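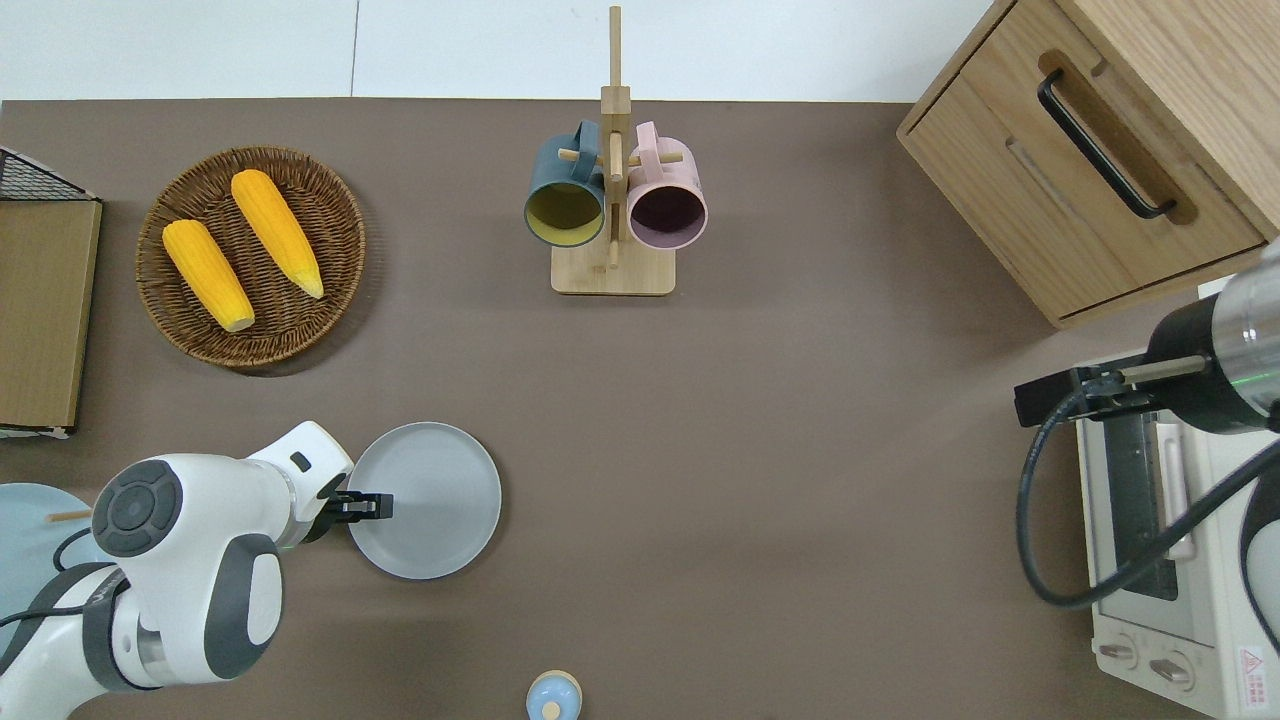
Bettencourt Kitchen Table Kit, club edition

Hi, I'm Benedita Bastos. I run the after-school robotics club that this kit grew out of, and I still pack most of the boxes myself, so if your dowels arrive wrapped in old newspaper you'll know who did it. The kit is a set of household props and a binder of tasks for student teams who have an arm (or two) and have gotten tired of stacking foam cubes. We were very tired of foam cubes. My students had a cube tower routine they could run in their sleep, and then a parent asked one of them whether the robot could put away a plate, and the whole room went quiet!

So we started bringing plates. That was in September, two seasons back, and by the spring the club had a full kitchen table going and two other schools wanted to borrow it. Lending got silly very quickly - things came back chipped, or came back as different things - and that's when I started putting together proper sets.

What you get

The standard set has the plates, a wooden dish rack, a mug tree with two mugs, a woven basket with two play corn cobs, and the task binder. The binder has 29 task cards, sorted by how much trouble they gave my students and not by how hard I thought they'd be when I wrote them. I was wrong about almost every one. I had the mugs down as the tough task and the plates as the warm-up, and you can guess how that went.

You supply the table, the robot, and anything big. We use a toaster oven and a small wooden cabinet as obstacles, and they do a great job of making the students think about where the elbow is going while they're all staring at the fingers. Any boxy appliance from a thrift store will do. Please leave it unplugged, and cut the plug off if you have the kind of students I have.

The plates deserve a paragraph

I love the plates. They lie flat on the mat and they have a low rim, and a two-finger gripper has to come down right at the edge or it gets nothing at all. Card 4 is just this: pick up one plate by the rim and hold it. Then card 5 asks you to put it in the rack, and that's where a team can lose a whole afternoon, because the plate has to go from lying down to standing up somewhere along the way and the slot isn't very forgiving. We had one pair who solved it by changing the angle of the grasp, and another pair who solved it by moving the rack. I gave both of them full credit. The card doesn't say you can't move the rack!

The plates come in different colors for a dull reason and a fun one. The dull one is that it makes the scoring sheet easier to fill in. The fun one is that the cards late in the binder ask for a loading order, so yellow behind blue, that sort of thing, and the students who are doing camera work get something to chew on.
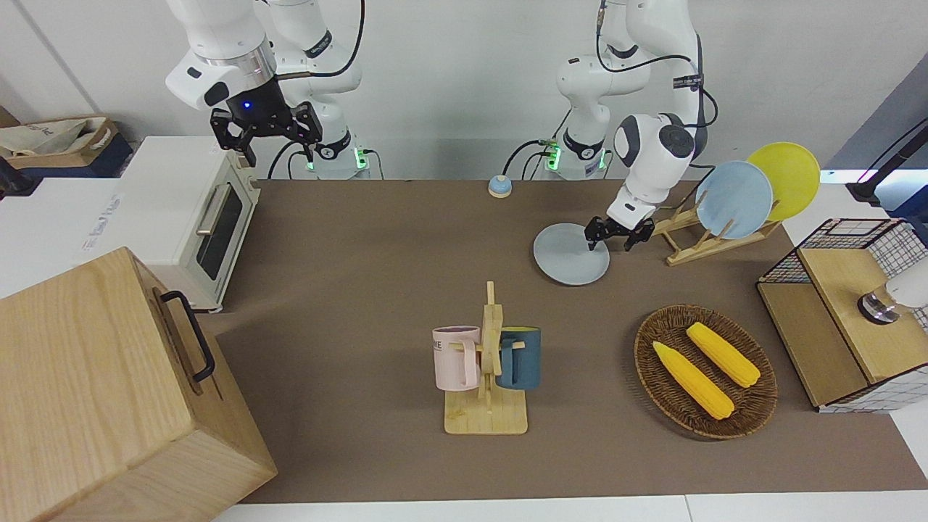
Setting it up

Give yourself an hour the first time. I'd put the mat down first (we use a plain brown one, matte, and I'd steer you away from anything shiny if you're using cameras). Then the mug tree, then the basket, then the rack. Leave the rack for last and let the students place it, and have them write down where they put it. Half of our bad runs came from somebody bumping the table between rounds and everybody swearing it hadn't moved.

Bases should be bolted or clamped before anything else gets fun. Tape your cables down where people walk. Keep the stop button in somebody's hand, a person whose only job is the stop button, and rotate that job so it isn't always the same kid. We do ten-minute turns.

If you have two arms, start with one. I mean it. Get a team to where they can run the first six cards on a single arm and then bring in the second. The two-arm cards are at the back of the binder and they're my favorites, but a team that goes there too early spends the whole session arguing over whose arm gets to be where. 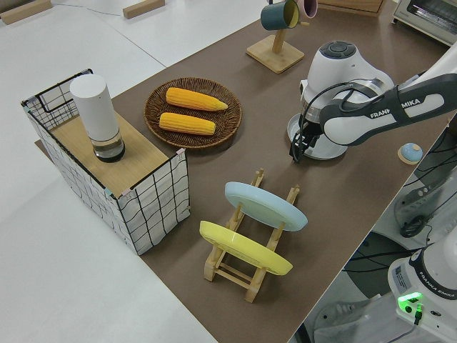
The same goes for the mugs, by the way. They hang upside down from short pegs and taking one off is pretty friendly, you lift and you back out. Putting one on is another story. The handle has to find the peg, and from most camera angles the mug itself is blocking your view of the handle. My students ended up writing a little wiggle motion for it, and they were so proud of that wiggle that they named their team after it. I've left the card open-ended, so your group can find its own way.

The corn is there for a rest. Everybody needs a win at the end of the day, and lifting a cob out of a basket is a good one to finish on. It's also the one visitors like best at open house, for whatever reason.

What works with it

The cards don't assume any particular robot. They talk about picking, placing, holding and handing over, and leave the code to you. Schools have run them with full-size research arms and with little desktop ones, though if your gripper is on the small side you should measure how wide it opens before you order and compare it with the mug handles. Write to me and I'll send you the measurements.

Two add-ons, if you want them. The Pulen pack is spare parts: replacement pegs and dowels, plus one extra plate for when (when!) you break one. The Elletti pack is a second binder with 17 more cards, all of them for teams with cameras, and it's where the loading-order puzzles get mean. I'd hold off on Elletti until your second year.

Prices

Club edition, standard set: $798
Classroom edition, two standard sets and the Elletti binder: $1,251
Pulen and Elletti packs on their own: write for a quote, it depends on shipping

Orders go through Somus, the little shop that handles our packing and invoices. They take school purchase orders and they're patient about paperwork. Sets go out once a month, in the first half of the month, and in summer it can take longer because I'm at the lake.

Questions I get a lot 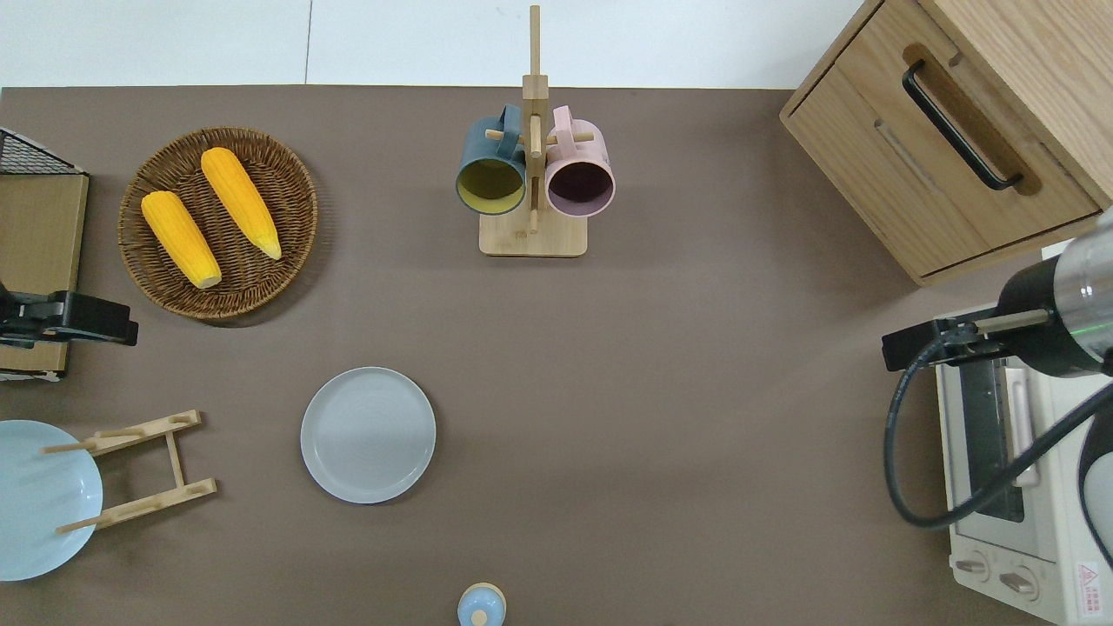

How many students can work on one set at a time?

Four is what I'd plan for. One is driving, one has the stop button, one is keeping score, and the fourth is resetting the props between runs. With five or six you can add a second scorer and compare sheets, but past that people start drifting off to their phones.

Do we need programming experience?

Some, for at least one person on the team. The early cards can be done by moving the arm by hand and saving positions, if your robot allows that, so total beginners can join in right from the first session and pick up the code as they go.

Can we swap in our own dishes?

Please do, once you've finished the first ten cards. Stick with the set until then so your scores mean something next to other clubs' scores. After that, bring in whatever you find in the cupboard, and if something turns out to be really awful to pick up, send me a note about it. I'm collecting ideas for the next binder.

Is there a competition?

We hold a friendly one in May at my school, with one set per table and three runs per team, best run counts. Clubs that own a set get the rule sheet by email in the winter. There's pizza, and the trophy is a plate.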